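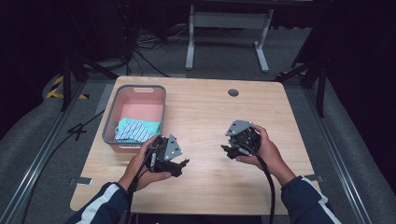
Reading for pleasure is usually studied through surveys of how many books a person finishes, with little attention to where the reading is done. This project looked at the second matter. We asked members of two book groups, one in Wistham and one in Skeston, to keep a log of each reading session through April, giving the place, the starting time, the number of pages and the reason for stopping. Places were coded by the main surface or seat in use. A light wooden table with rounded corners and a basket of folded cloth on it was coded as "table, shared use", as the reader has to fit in beside other household items. A table kept for reading only was coded separately.

The logs gave 773 usable sessions. Entries without a page count were dropped. Where a reader changed seats partway through, the session was assigned to the first place named.

Novels made up most of the reading. The Wistham group had chosen a long family saga of over 2000 pages in several volumes, and its members logged longer sessions than the Skeston group, who were reading short mysteries. The difference in book choice makes a direct comparison of the groups unsafe, and we did not attempt one.

Sessions at shared tables were shorter than those in armchairs or in bed. The most common reason for stopping at a table was a meal or a chore. In bed it was sleep. Outdoor sessions were few — the weather in April was poor — and 190 sessions had no stopping reason at all.

Page counts are a weak measure, given that type size differs between editions. A later study should record minutes as well, and should give both groups the same book. The blank log sheet and the coding list are in the appendix.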